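14th April

Switch room, Flesbridge building, second round of the cabinet labeling job. Wubit on the drawings, me on the doors. Started after the morning handover and stopped when the label printer ran out of tape.

Where we were at the end of March: the drawing set for the gray cabinets had three different revisions in the folder and none of them matched the doors. Mitiku Alemneh pulled the Wolde set out of the archive and that one is closest. We're using Wolde as the base and marking it up in red. The old Rornik sheets are in the box under the bench. Don't use them, they show a door layout from before the changeover.

Job for today was to tie every device on the two neighboring doors to a line on the drawing and to a wire number inside. The labels on the doors are in Chinese and very small. I can't read them and Wubit can only read the ones she has seen before, so we are making an English list that will hang in a sleeve on the wall next to the cabinets. We are not covering or removing the original labels.

Left door first. The lamps along the top are yellow, green and red in that order, left to right. On the Wolde sheet these are the three phase lamps, and the wire colors behind the door agree with it. Wubit wants the list to say "phase lamp" and not "status lamp," because two people last month took the red one for a fault and called it in. Agreed. Put it in bold at the top of the list.

Power meter is under the lamps on the left side. Manual for it is missing. I went through the buttons to find the voltage page and got there on the second try, then couldn't get back to the page it started on. Left it on the voltage page. Someone should write down the button sequence. Display is hard to read from standing height, I had to bend down to it.
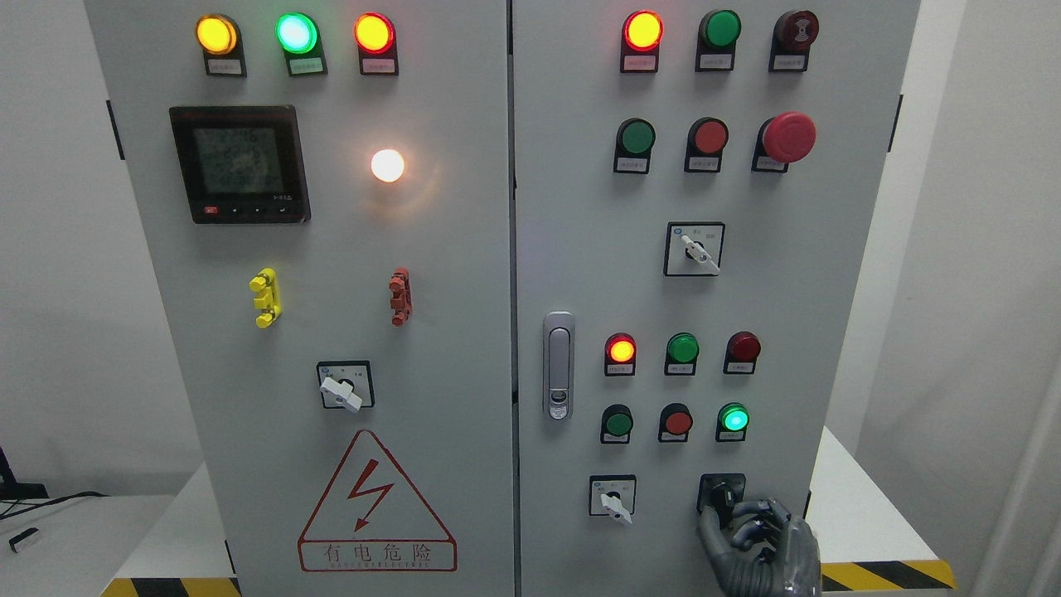
The rotary switch on the left door is on the drawing as a changeover with a note in the margin, "see sheet 10." Sheet 10 is missing from the Wolde set. Mitiku thinks it may be filed with the Brirever job, which used the same cabinet builder. Until we find it the list just says "rotary selector, left door" and nothing about what the positions do. I don't want to guess on that one.

Right door went faster. Wire numbers inside are printed clearly and start at 600. Green and red push buttons are start and stop on the sheet, and the continuity check on the contacts agrees. The other green button, up in the top row between the lights, is not on the Wolde sheet at all. Wires go off into the trunking and I lost them at the first bend. Wubit will trace it from the other end when we have the isolation.

Emergency stop is on the drawing and in the right place. The wire number on the sheet is 730 and the ferrule inside says the same. Did not operate it today. Test needs the line stopped and a sign-off from the shift lead, so it goes on the next isolation request along with the mystery button.

Note on access: both of us did the door-face work with the supply on, nothing opened. The inside checks were done earlier on, under the isolation permit, locked and tagged, proved dead before hands went in. The permit number is 2348 and the signed copy is in the binder. The danger sign on the left door is there for a reason, keep the doors shut and keep the mat in front of them clear. I moved a trolley that had been parked on it.

Label printer: the tape we have is 12 mm and too wide for the device list if we want wire numbers on the same line. Ordered the narrow one. For now the list is typed and printed on ordinary paper.

Wubit's markups are scanned and in the shared folder under Wolde, file name ends in _red. Please don't mark up the PDF directly, work on the paper copy and give it to her. Two sets of comments got mixed up that way in March.

Still open:

Sheet 10, ask Brirever people. Mitiku.
Trace the green button in the top row, right door. Wubit, next isolation.
E-stop test, same isolation. Needs shift lead.
Meter manual and button sequence. Me.
Same exercise for the cabinets on the opposite wall, not started.

Left the red pen and the continuity tester in the top drawer. The tester battery is getting low.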